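Flirnix hand-held gripper kit
Made in small batches at the Warraich shared workshop

£230 per kit, posted from the workshop on a Thursday

Hello! I'm Ekene Balogun and this is the gripper I spent most of last winter swearing at. It began as a thing for my own bench (I wanted to try out finger shapes without wiring up a whole arm every time) and then Somtochukwu Adeyemi, who has the bench next to mine, asked for one, and then two people from the Jatuden robot club did, so now it's a kit.

You hold it, you squeeze, the fingers close. A camera looks out over the top of them so you can record what the fingers are up to and play it back later on your laptop. If you're building a home arm and want to know whether your pads are any good at picking things up, this gets you there much sooner than a month of bolting motors together!

I do nearly all my testing on fruit. It's cheap, it rolls about, it bruises if you're clumsy, and you can eat it afterwards. A small tomato is my favourite test because it's so easy to squash, and a big orange is good for finding out how wide you really need to open.
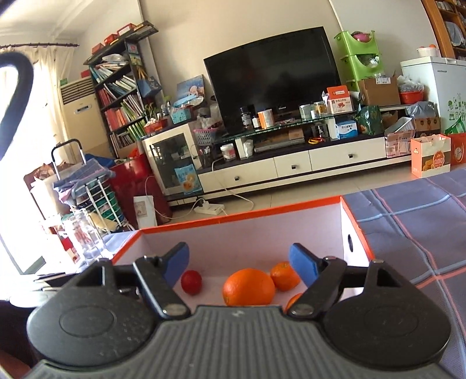 Fingers open over the fruit box, blue pads fitted.

The pads are the part I've changed most. The first ones I cast were far too hard and slid straight off anything shiny. The current ones are softer and they do wear, so there are 4 in the bag, two to fit and two to keep in a drawer. Each finger turns on a single pivot screw near its base. Do these up until the finger just stops wobbling and then leave them alone, please. I've had two kits back with the screws cranked so tight that the fingers wouldn't move at all.

What you get: printed body, pair of jointed fingers, pads, screws, camera mount and a paper build sheet. You'll need your own camera and a small screwdriver. My finished one weighs 491 g with the camera on, so your wrist will notice it by teatime.

Putting it together takes me 90 minutes with the radio on. Give it a whole evening if it's your first go, and read the page about the finger springs before you open that bag (they ping).

Black is the only colour for the body at the moment, as I bought far too much black filament from Danatside and I'm still getting through it. The next batch should be ready in May. Spare pads are £4 a pair, just add a note to your order and I'll pop them in the same box.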